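Section 6: Setting Up Your First Stumble-Through

Congratulations, you've got a cast, a script, and a room with the chairs pushed back! This section of the Stulldale Players handbook walks a new stage manager through the first stumble-through of a full-length play. Our running example is The Fliltby Road, a two-act drama by Abdel Hamid set in 1945, because almost everybody in the company has worked on it at some point and the prompt book is still in the office if you want to see one done properly.

Before you begin

You will need the prompt book, two sharp pencils, a stopwatch, a roll of spike tape for each act (different colors, please), and the rehearsal key. Plan on the whole evening. The Fliltby Road has 56 light cues and you won't be calling any of them tonight, but you do want them penciled in the margin so you start to feel where they land.

Taping the floor

1. Unroll the ground plan on the table and find the center line. Mark it on the real floor first, with one small cross at the front edge of the stage and another at the back wall.

2. Measure every wall and doorway out from the center line. Don't measure from the side walls of the room, which are not square in our building and never have been.

3. Tape Act One completely before you start Act Two. Corners only is fine for furniture. Doors need a full line plus a little arc to show which way they swing (actors love this, and it saves so many arguments later!).

4. Walk the plan yourself. Sit where the kitchen chair goes, cross to the window, exit through the yard door. If you can't get around the table, the tape is wrong or the plan is, and now is a great time to find out.

Note: Spike tape lifts old floor paint if you leave it down over a month. If your rehearsals run past September, pull it up and lay it fresh.
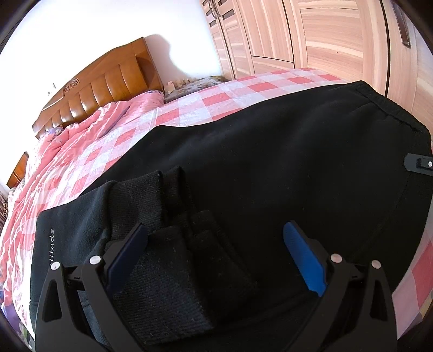
5. Set the stand-in furniture. Anything of the right size will do. Write "rehearsal only" on a strip of tape and stick it underneath, or it will end up in the show.

Running the act

6. Gather everyone and tell them the one rule of the night, which is that we keep going. Dropped lines, missed entrances, a wrong prop: keep going.

7. Start the stopwatch on the first line and say the time out loud so your assistant can write it down too.

8. Stay on book. When an actor calls "line," give the first four or five words clearly, with no acting. Hjalti Ingvarsson prompted here for years and his advice was to read it like a grocery list. It works beautifully.

9. Put a small pencil dot beside each line you had to give. Save the written notes for later, as you can't write a sentence and follow the script at the same time.

10. Stop the watch at the end of the act and record the time on the inside cover.

Caution: The fight in Act Two is walked at half speed, with the fight captain watching, every single time. Do not let a good mood in the room talk you out of this.

After the run

11. Give the cast ten minutes before the director's notes.

12. Type up your report that same night and send it to Jamie Tunstall in the production office. Include both act times, late arrivals, any injuries however small, and new prop requests.

13. Return the key to the lockbox. The code is 1554.

If you're touring to the Genutitz studio, skip ahead to Section 7 before you tape anything. The stage there is shallower and the yard door moves to the other side.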